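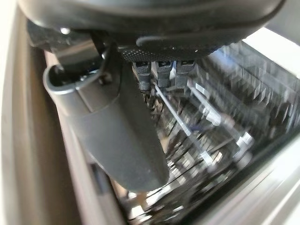

Matte gray finger, squared tip

Home | Stories | Archive | About
Last updated: 04/02/2023

The Gauge at Illar

The river station at Illar reported every 17 minutes. In December it began to report a level of 119 centimeters and did not change. The inspector drove up from Plutik with a spare float, two batteries and the service log.

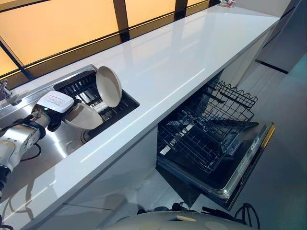 Plate and bowl at the sink

The float was sound. The cable ran free over the pulley. She read the staff by flashlight: 119. She waited 17 minutes and read it again — 119.

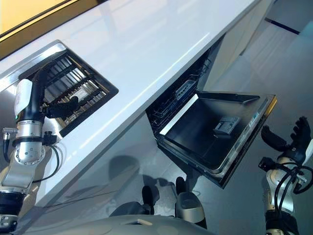

Upstream, the Radard weir was passing its normal flow. Downstream, the Vasić bridge gauge had risen 200 millimeters since noon. She entered both values and checked the datum against the brass bolt in the wall. It agreed.

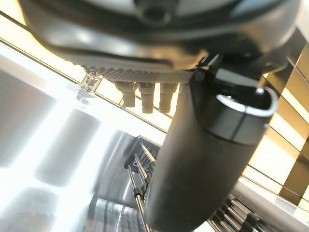 At dusk she replaced the batteries, as the procedure required, and signed line 1254 of the log. Under "Fault" she wrote "none found." Under "Remarks" she wrote that the river was not moving, then struck it out with a single line and initialed the change.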